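Light Aircraft Maintenance, evening group
Handout 4 -- engine controls: cables, levers, idle
Notes by Maricruz Huerta. Revised 13th April, bin the old ones.

Bring this to the hangar session at Notham. Same place as before, side door.

What we cover
Throttle, mixture, carb heat. Propeller control left for next time, no time for it now. Read the Vaněk chapter on push-pull cables first, skip the helicopter bit at the end.

1. Cable types
Solid wire inner: cheap, stiff, fine for carb heat. Hates tight bends.
Stranded or armoured inner: smoother, costs more, usual choice for throttle.
Both need an outer that is clamped properly at BOTH ends. If the outer moves, the lever moves and the engine doesn't know about it. Most of the "worn carburettor" complaints I get shown are a loose clamp.

2. Routing
Big gentle curves. Keep away from the exhaust, and where you can't, sleeve it. No contact with fuel lines -- a P-clip on each, not one clip round the pair. Leave slack for engine movement on the mounts. People forget this one. Engine rocks at start-up, cable goes tight, idle jumps up.
Firewall pass-through: grommet plus steel shield, sealed. Look at it from both sides with a torch.

3. Full travel check
Somebody in the seat, somebody at the carburettor. Lever fully forward: arm must reach its stop before the lever reaches the panel. Same going back. You want a bit of spring-back at each end, we call it cushion. No cushion means the panel is stopping you and you are losing power or can't get a proper idle. Write down what you found before you adjust anything.

4. Rod ends and locking
Threads must show in the witness hole. Locknut tight. Large washer on the open side of the rod end so that it can't drop off if the ball lets go. New split pin every time, dont reuse the old one even if it looks fine.

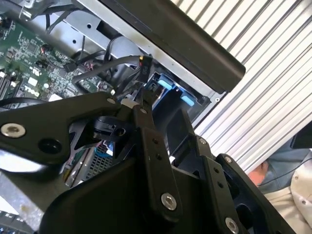 5. Setting idle
Engine warm. Brakes on, chocks in, area clear, fire extinguisher to hand. Idle speed from the manual for YOUR engine, not from the bloke in the next hangar. Small turns on the stop screw, wait, read, then turn again. Mixture after speed, then back to speed becuase the one shifts the other.
Shut down and mags off before you put a hand anywhere near the propeller.

6. Paperwork
Engine controls count as controls: 2 signatures, second person looks for themselves and does not just sign. Part number and batch of the new cable go in the logbook. The Salard trainer has a gap in its records that took us most of January to sort out, all for one missing line.

Homework
Sketch the throttle run on the Salard, lever to carb, with every clamp marked. Say which clamp you would check first and why. One page. Pencil is fine.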